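Software > Perception & Planning > Cloth Handling

Tiltance Fabric Planner

Tiltance is a perception and planning package for two-finger grippers that work with clothing and bedding. It takes a wrist camera feed, finds the cloth that can be picked up, and returns a ranked list of grasps to your arm controller. It was developed by Shehata at the Farkville office and runs on the same workstation as the rest of your control stack.

Most grasp planners look for solid shapes with clear sides. Cloth doesn't have those, so Tiltance works from edges, folds and layer boundaries. Each candidate grasp comes with an approach angle, a finger opening and a confidence score from 0 to 100. The default cutoff is 85. Grasps that score lower are held back until the camera has moved and the planner has a second view. 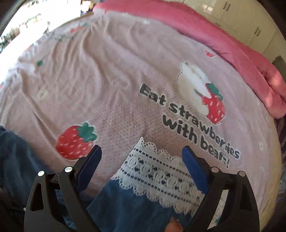 Layer separation is the part of the package that takes the most setup. The segmenter has to decide which cloth is the item and which is the surface under it, and printed fabric makes that harder. A bed sheet with strawberries, a bear and the line "Eat strawberries with bear~!" is full of strong outlines that have no height at all. A wide white lace trim on a blue garment is a real edge, but its openwork lets small dark holes into the mask. Tiltance scores print and trim separately – the setting is called Edge Source – and you can adjust the weight of each.

The planner keeps up to 32 grasp candidates in memory per view. Fisheye lenses are supported through a calibration file, and masks are computed on the original image before any correction is applied.

Two license types are available. The Bench license covers one arm and includes the viewer and the log replay tool. The Floor license adds multi-arm scheduling and the Kistulgate connector for existing job queues. Both include 2 years of updates.

The setup guide was written by Anjani Krishnan. For integration questions or a trial license, contact Iman Alaoui at the Farkville office. The next update, planned for April, adds saved Edge Source profiles.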